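Every few months somebody at the Tirnden reuse shop tells me that an old desktop "just needs a new processor." I have heard it said over machines with dead power supplies, over machines with no drive in them, and once over a case that turned out to hold nothing but a fan and a screw. I no longer believe it, and I want to argue against it before the next round of parts orders goes out in March.

## The upgrade that isn't one

My own desktop is a Custasar 1601, bought in 2012. I put a faster processor in it after reading a cheerful guide from Skonden, the mail-order parts place. The guide promised a new computer for the price of a pair of shoes. What I got was the same computer, with the same slow disk, opening the same spreadsheet in 14 seconds. It used to take longer, I'll admit. I had never minded.

Then I spent less than that on a solid-state drive and noticed the change before I'd finished logging in. Nearly everyone I know who has done both would tell you to start with the drive. Skonden's guide gets to drives on its last page, under "other ideas."

## What the guides skip

They skip the board. A processor can fit the socket and still be one the board's firmware has never heard of, and then you're hunting for an update that the maker stopped hosting years ago. They skip the cooler, which was sized for the old part. They skip the paste, or they show a tidy little pea of it and leave out the cleaning – the paper towels, the alcohol, the gray fingerprints on the door handle.

Mostly they skip how exposed the whole business is. The processor is a small square with a shiny lid, and you have to move it in and out of a deep case with hard corners everywhere. Beneš, the repair counter across from us, charges a flat fee for this. I used to call that a racket. I've since bent pins in a socket with my own hand, and I think the fee is fair, though I still think most of the people paying it would be better off keeping what they have.

I will grant the thing its looks. Tilt the metal lid toward a light, inside a plain gray case, and it goes a coppery pink, faint smudges and all, with the green edge of the board under it and those tiny gold contacts. It's the prettiest part in the machine, and I suspect that sells more upgrades than any speed chart. 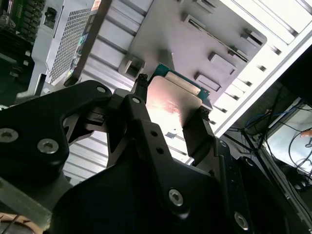 ## What I'd do instead

Add memory if there's a free slot. Replace the drive. Blow out the dust. If it's still too slow for you after 4 weeks of ordinary use, go ahead and price a processor, and put the price of a whole secondhand machine next to it while you're at it.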